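Fake flower bouquet, how do I get the stem and leaves looking less squashed?

Posted by Kacper Olszewski
Joined in July, 30 posts

Hi all, first time asking in the home decor section so be gentle. I picked up an artificial bouquet from Prurenach for our shared studio. The blossoms are pale white and light blue with green leaves and some feathery bits mixed in, and I really like the colors. My trouble is what to put it in. The only vase I own is a short fat one from my grandmother and the stem on this thing is long and thin, so the whole lot leans over like it's had a rough night.

It has to live on our square white table, which is the one thing everybody walks past on the way in.

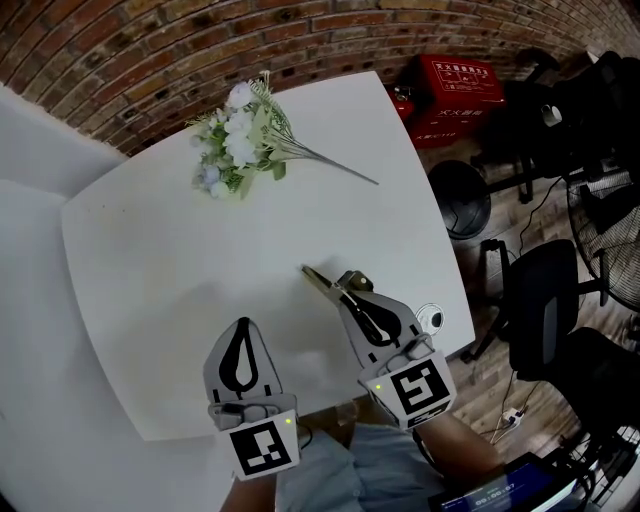 The bouquet on the studio table, brick wall behind.

I'd like to keep it in the middle of the table if I can, but people also work there, so nothing huge. Do I cut the stem down? Buy a taller vase? And is there a trick to opening up the leaves? They spent ages in a box and I'm scared of snapping something.

Konrad Ziółkowski
394 posts

Don't cut it yet! I chopped one of mine the day I got it and then found a vase I loved that was way too tall for it (still annoyed). Get a bottle-neck vase first, a narrow opening is what you want for one thin stem. Put a couple of handfuls of gravel or glass beads in the bottom so it doesn't tip when somebody bumps the table.

For the leaves I use a hair dryer on low, held well back, and bend each one gently with my fingers while it's warm. Start from the bottom and work up. Try one leaf at the back before you do the rest, some plastics go floppy fast. The feathery sprigs I'd leave alone apart from teasing them apart a bit.

With a white table and that red brick I'd go for a darker vase, maybe a deep blue. A white one would just disappear.

Jirkura
3,501 posts

just bend the stem double inside the vase, works fine. most of them have wire in

Simon
291 posts

Check that there is wire before you do what Jirkura says, mine was solid plastic and it cracked. If you do end up cutting, use wire cutters, kitchen scissors won't get through and you'll wreck the scissors. I take off an inch at a time and keep putting it back in the vase to look.

Also dust it with a soft paintbrush every so often, pale petals show everything.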